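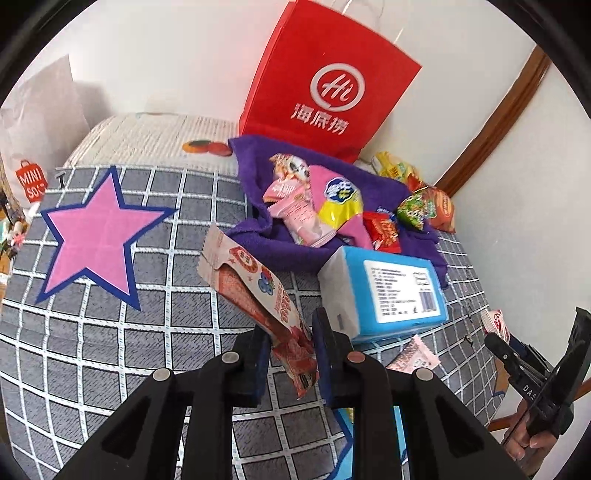
Tips for building a hand-held gripper at home

Last revised 2018-05-14

These notes come from our small group at the Bolutley workshop, where I build my grippers on the shared bench and then take them home for trying. They are in the order in which I made my mistakes.

Fingers

Cut or print both fingers in one go, from the same material. My first pair came from two different days and one was a little thicker, so every packet turned to the left when I squeezed. For the pivots use pins with a smooth body. A screw with thread all along will eat the hole, and after one January of evening work my holes were like eggs.

Before you close the linkage, move it by hand through the full travel. If you feel a stiff place, take it apart again. It does not become better by itself.

Pads

The fingers alone are too hard and too slippery for anything in foil. Glue foam on the inside faces and let the glue rest overnight under a clamp. I cut my pads from a Wedance exercise mat, which cost me 270 at the second-hand shop and will last for many grippers. Cut with a new blade, in one stroke. Foam that is torn at the edge starts to peel there.

Wipe the pads with a damp cloth when they lose their hold. Crumbs and dust are the usual reason – not the spring.

Spring

I tried a Skasevum spring set, and the middle size was the right one for me. The strong one crushed biscuits. The weak one let go of a full bag as soon as I lifted it. If your hand is tired after five minutes, go one size down and take a softer foam.

What to practise with

Snack packets are very good for this. They are light, they are shiny, and each one bends differently. Begin with a small flat one, then go on to bags with air inside, and leave stiff boxes for the end. Hold a packet near the middle, and do not pinch only the crimped edge, because it slides out. 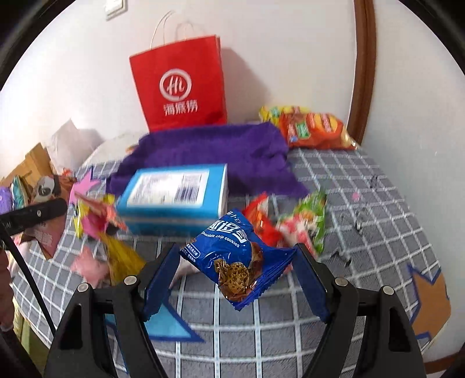

Chocolate chip cookies between the pads, with more packets waiting behind.

A cloth with a printed grid is useful under the packets. You can put each thing back on the same square and compare one try with the next. Pull the cloth flat first, as the finger tips like to catch in a fold.

Weight and cost

My present gripper weighs 869 grams with the handle. The one before was 1170, and my wrist knew it. Most of the difference was in the handle, so make that part hollow if you can. The drawings are in the Penrose folder on the workshop shelf. Please put them back in the same order, and write your own changes in pencil.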